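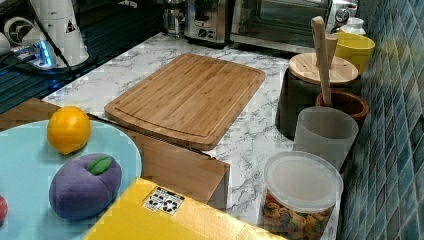
Do I really have to oil a bamboo board, one reader wrote to ask us in March, when the one my mother used for years never saw a drop of the stuff? We loved that letter, and it's the reason this page got started. The short reply is that plenty of boards get by without it, but a little oil helps keep the surface from drying out and feeling rough, and it takes all of five minutes.

Which oil should I use?
Food-grade mineral oil is the easy choice. Please skip olive oil and the other cooking oils, which can turn sticky and start to smell after a while. Wipe on a thin coat with a soft cloth, let it sit for 20 minutes (longer if you've wandered off to fold laundry, it won't mind), and rub off whatever hasn't soaked in.

Can it go in the dishwasher?
We wish we could say yes! The heat and the long soak are hard on bamboo, and the strips can start to separate. Wash it by hand with warm water and ordinary dish soap, both sides, and stand it on edge to dry.

What is the groove around the edge for?
Juice, mostly. It catches what runs off a ripe tomato or a peach before it gets to the counter. Crumbs like to settle in there too, so give it a pass with a soft brush when you wash up.

My board slides around on my stone counter. Help?
Lay a damp dish towel flat underneath, or a piece of rubbery shelf liner, and check that it stays put before you pick up a knife. If the board rocks even with the towel there, it may have warped a bit, and we'd use it for serving bread from then on.

Does the Ornitz care kit work on bamboo?
Yes, the oil and the cloth both do. Leave the scraper in the box, as it's meant for thick butcher block.

How do I get rid of an onion smell?
Sprinkle on coarse salt, rub it in with half a lemon, wait 2 minutes and rinse. Garlic sometimes needs a second round.

Where can I send a question of my own?
Write to the Zevby kitchen desk in Dorkolham. We read all of them, though it can take us a little while to write back.

Page last updated 2020-10-04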